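January 16, 2025
Bench notes, dish rack and mug tree

Back on the drying question. The Plalley people still say the slanted-slat rack "dries a full set in 15 minutes with no towel." I have read their sheet three times now and I can't find what they mean by a full set, or by dry. Dry to the eye, dry to the finger and dry enough to stack in a closed cupboard are three different results. In December we were sloppy about this and wrote "dry" for all of them, so I'm throwing those numbers out. Sorry to whoever typed them up.

For today: "dry" means a folded paper napkin pressed on the foot ring comes away with no mark. The foot ring is where the water sits. Rims look fine long before the bottom does, and a rim is what people check.

Setup. Rinse under the tap at Bekgate sink, one shake each, straight into the rack. No wiping. Window shut, heater off. I did 4 runs before lunch and then my napkins ran out, which tells you how well I planned it.

Run 1: plates at 15 minutes, marked the napkin. Bowl marked it badly.
Run 2: same order, gave it 24 minutes. Plates clean. Bowl still marked.
Run 3: repeat of 2. One plate marked. No idea why. Possibly I shook it less.
Run 4: bowl turned to face the other way. Slightly better? I would not put money on it.

So the claim fails by my test for the bowl, every time. Whether it fails for plates depends on how generous I feel about the napkin. Mabli Kemeys looked at my table and said a run-to-run difference that size could be my wrist and nothing else. I agree. A shake is a terrible unit. Next time everything gets dipped and held for a count of 5, no shaking.

Other doubt: the slats. The slant is sold as the clever part, supposedly it lets water run off and keeps air moving between the dishes. Maybe. Or maybe any rack that stands a plate on edge does the same thing and the slant just looks nice in the catalog. We need a straight-slat rack to compare and we don't have one. The Lullulix wire one is too narrow for the bowl, so comparing against it would be cheating.

Also the wood itself. It's light and it shows every drip, which I count in its favor. What I don't like is setting a wet foot ring on bare wood day after day and calling the wood part of the drying system. Water that soaks into the slat has left the dish, fine, but it hasn't left the kitchen. Weigh the rack before and after next time. Ask if the Ticona scale is free, and check that it's been zeroed, because last time it wasn't.

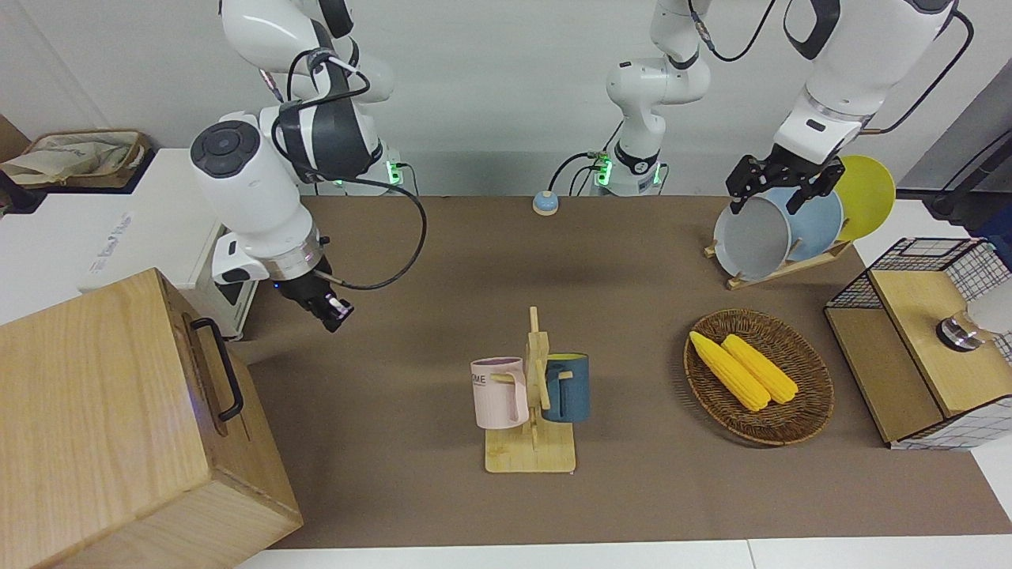
Photo: bench file, rack and mug tree

Bowl in front, then the pale blue plate, then the yellow one at the back. I'm keeping that as the standard order from here on, so that any difference between positions stays the same difference. The yellow plate has a lean to it in the rack. If a leaning plate gets closer to its neighbor, the gap shrinks and there goes the air. Measure the gaps, don't eyeball them.

Mug tree: not tested yet. My guess is that it's a good way to store mugs and a poor way to dry them. Hung by the handle, a mug can tip either way, and if it tips up you have a small pond. The pegs are short too, so I want to see how a heavy mug sits before trusting one overnight. The base is flat and square, and whatever drips off will land on it or on the table. Put a dry napkin under and see.

To buy: napkins, a lot of them. To borrow: straight-slat rack, same wood if possible. Don't quote any of today's times to Plalley yet, including the ones that make me look right.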